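Covetari · Ayuda con armarios y cómodas
Incidencia 1927
Asunto: el jersey de cuello alto se desdobla dentro del compartimento Irex
Producto: cómoda Sketadden con separadores Irex de 8 huecos
Estado: resuelta
Abierta el viernes, 16 de febrero de 2024

Mensaje de la clienta

Buenas tardes, y gracias de antemano por la paciencia, porque me temo que me voy a extender. Compré la cómoda Sketadden en enero y estoy muy contenta con ella, los cajones corren de maravilla y la madera huele a nuevo todavía. También pedí los separadores Irex para el cajón de abajo, el hondo, con la idea de guardar los jerséis de pie, uno al lado de otro, y verlos todos al abrir. Con los de algodón fino, perfecto. Con los de cuello redondo, también. El problema es uno solo, un jersey rosa de punto de Paulauskas con el cuello vuelto, que es además el que más me pongo.

Lo doblo, lo meto en su hueco, cierro el cajón, y cuando vuelvo a abrirlo el cuello se ha salido por arriba y el resto se ha ido abriendo como un acordeón. A veces el cuello se engancha con el frente del cajón de encima y tengo que meter la mano para soltarlo, y me da miedo estropear el punto. He probado a cambiarlo de hueco, a ponerlo al fondo y a ponerlo delante. He apretado los tornillos de las guías por si el separador estuviera bailando. No baila. ¿Puede ser que los huecos sean demasiado estrechos para el punto grueso? ¿Existe un Irex más ancho?

Primera respuesta de Covetari

Buenas tardes, y no se preocupe en absoluto por extenderse, que cuantos más detalles nos dé, mejor. Nos alegra mucho que la cómoda le esté gustando. El separador Irex se fabrica en una sola medida, pero antes de pensar en el hueco nos gustaría mirar el doblado, porque con los cuellos altos casi siempre encontramos ahí la explicación.

¿Nos podría contar sobre qué superficie lo dobla, cómo coloca las mangas y qué hace con el cuello? Si tiene una báscula de cocina a mano, nos vendría bien saber también cuánto pesa el jersey.

Respuesta de la clienta

Lo doblo encima de la cama, a los pies, sobre la colcha acolchada de hojas grises. Lo extiendo boca arriba con el cuello hacia el cabecero y las mangas abiertas a los lados, y lo aliso con la mano hasta que el cuerpo queda liso. El elástico de abajo es ancho y tiene bastante cuerpo, y el cuello lo dejo tal cual, hacia arriba, porque me daba la impresión de que doblarlo lo iba a deformar. En la báscula da 800 gramos justos, que ya me pareció mucho, pero lo he pesado dos veces.

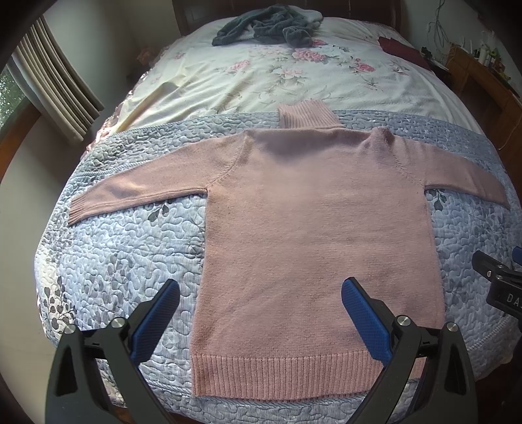
Comprobación 1: las mangas y el cuello

Muchísimas gracias, así da gusto. El punto de partida está bien: cuerpo alisado y mangas bien abiertas es justo lo que recomendamos. Lo que cambiaríamos es el cuello. Si se queda levantado, toda esa tira de canalé acaba sobresaliendo en cuanto se recoge el resto, y en un cajón con separadores es lo primero que asoma. Bájelo hacia el pecho antes de tocar nada más. No hace falta apretar la doblez, basta con que se quede tumbado. El canalé vuelve solo a su sitio al ponérselo.

Después, las mangas, una cada vez. La manga se cruza sobre el cuerpo y, al llegar al otro lado, se dobla hacia abajo para que el puño apunte al elástico. Conviene que no se salga del contorno, y que las dos mangas no se monten justo en el mismo punto, porque ahí se hace un bulto que luego empuja contra el separador.

¿Podría probarlo y decirnos cómo queda?

Resultado: mejora, pero no del todo. El cuello ya no se sale, cosa que le agradezco en el alma, porque era lo que más me preocupaba. Ahora bien, el jersey sigue abriéndose por un lado. Al meterlo en el cajón queda inclinado y al día siguiente está medio tumbado sobre el de al lado.

Comprobación 2: el doblado a lo largo

Vamos bien, entonces. Cuéntenos, si es tan amable, cómo lo recoge después de las mangas. ¿Lo dobla primero por la mitad de arriba abajo, o a lo largo?

Respuesta de la clienta: a lo largo, siempre. Mi madre lo hacía así y yo no me lo había planteado nunca — una hereda estas cosas y ya está. Me sale una pieza larga y gruesa, más ancha por arriba que por abajo, y la punta de abajo se queda un poco caída, sin fuerza. Por la izquierda me asoma un trozo de punto y, más abajo, otro pico. Los remeto con la mano, pero al levantar el jersey para llevarlo a la cómoda se vuelven a escapar. También se me hacen arrugas por el medio.
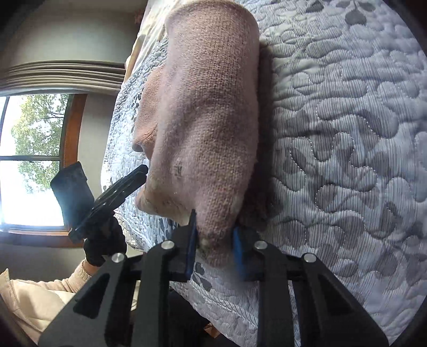 Lo de doblar a lo largo no tiene nada de malo, y para guardar de pie es lo suyo, pero la pieza tiene que salir igual de ancha de un extremo al otro. Cuando un extremo es más estrecho, al plegarla después se apoya sobre la parte floja y se vence. Los picos que asoman por el lateral hacen el resto: rozan con el separador al entrar y van tirando de las capas hacia fuera.

Le proponemos repetirlo con estos 4 pasos, con calma y sobre la misma cama si le resulta cómodo. Una colcha acolchada agarra un poco el punto, así que levante el jersey y vuélvalo a posar cuando quiera moverlo, sin arrastrarlo.

Paso 1. Cuello hacia el pecho y mangas recogidas, como en la comprobación anterior.

Paso 2. Lleve un lateral hasta pasar un poco el centro y después el otro por encima. Mire que el borde quede recto desde el hombro hasta el elástico, y si asoma algo, abra esa capa y vuelva a colocarla. Remeter desde fuera dura poco.

Paso 3. Suba el elástico hasta la mitad y pase la mano plana por encima para sacar el aire.

Paso 4. Doble otra vez en el mismo sentido. El paquete tiene que sostenerse de pie sobre la colcha. Si se cae hacia un lado, casi seguro que hay una manga más recogida que la otra.

Al guardarlo, póngalo con el lomo de la doblez hacia arriba y las puntas sueltas hacia el fondo del cajón.

Respuesta de la clienta

Pues a la tercera ha sido. La primera vez se me cayó hacia la derecha (la manga, tal como decían), la segunda me olvidé del cuello, y la tercera se quedó de pie tan tranquilo. Lo he tenido el fin de semana entero en el cajón, abriendo y cerrando más de lo necesario, lo confieso, y no se ha movido. Entra un poco justo, eso sí, y he dejado libre el hueco de al lado para que respire.

Me queda una duda pequeña: ¿le hará daño al punto estar doblado así hasta el otoño?

Cierre de Covetari

¡Qué alegría nos da leerla! Para una temporada larga sí le aconsejamos sacarlo de vez en cuando y cambiar la doblez de sitio, o bien guardarlo tumbado en el cajón de arriba, sin peso encima. Colgado en percha no, que con 800 gramos los hombros acaban cediendo. Dejar un hueco libre al lado nos parece muy buena idea, y hemos pedido que se añada a las instrucciones del Irex en el apartado de punto grueso.

Damos la incidencia por resuelta. Si vuelve a abrirse, responda a este mismo mensaje y la retomamos donde la dejamos — no tendrá que contarlo todo otra vez.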